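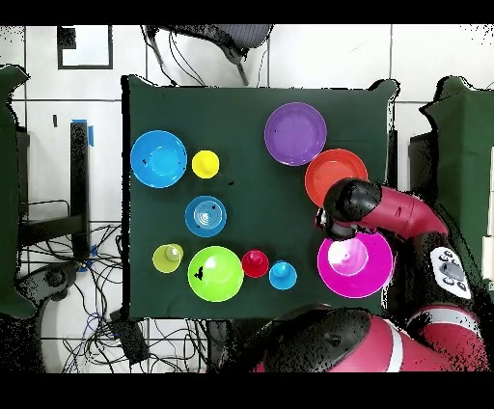
4. Disponer la vajilla sobre el paño

Antes de empezar, la mesa debe estar vestida con el paño verde oscuro, liso y sin pliegues. El juego Etham es de plástico y resbala poco sobre la tela, pero un pliegue debajo de una taza es suficiente para que se incline.

1. Coloque primero las piezas anchas, una en cada zona de la mesa. Deje libre el centro.
2. Ponga después los cuencos. El verde lima va en la parte baja de la mesa, el azul en el lado izquierdo.
3. Las tazas pequeñas se ponen al final, de pie y con la boca hacia arriba.
4. Compruebe que ninguna pieza sobresale del borde de la mesa.

Nota: dos piezas vecinas pueden casi tocarse con el borde, pero no deben montar una sobre otra.

Precaución: no use manteles de hule con este juego. El señor Konrad Wallner, que revisó la primera edición de esta guía, observó que las tazas se desplazan con facilidad sobre superficies brillantes.

5. Recoger y apilar

Para recoger, se empieza siempre por las piezas anchas y se termina por las tazas. Vacíe todas las piezas antes de levantarlas. En la caja Sendico de 600 mm entra el juego completo con su paño doblado. 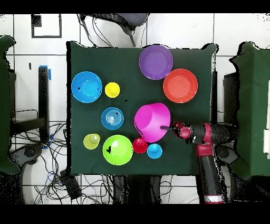

Levante cada pieza por el borde y nunca por el fondo, y manténgala recta mientras haya otra cerca. El borde es la parte más resistente y también la más fácil de limpiar después. Cuando una pieza se inclina al levantarla, como la de color magenta en el centro de la mesa, su pared puede pasar muy cerca de la taza roja, que es ligera y cae con un golpe pequeño. En este caso conviene apartar primero las tazas cercanas — la roja y la celeste — y continuar después con calma.

5.1 Orden de apilado

1. Las piezas más anchas abajo.
2. Encima, las piezas medianas, sin apretar.
3. Las tazas en una fila separada, nunca dentro de los cuencos.

Nota: si dos piezas quedan pegadas, gírelas suavemente en sentido contrario. No haga palanca con un cuchillo.

Para pedir piezas sueltas indique el color y la referencia 200 de la lista Pfister.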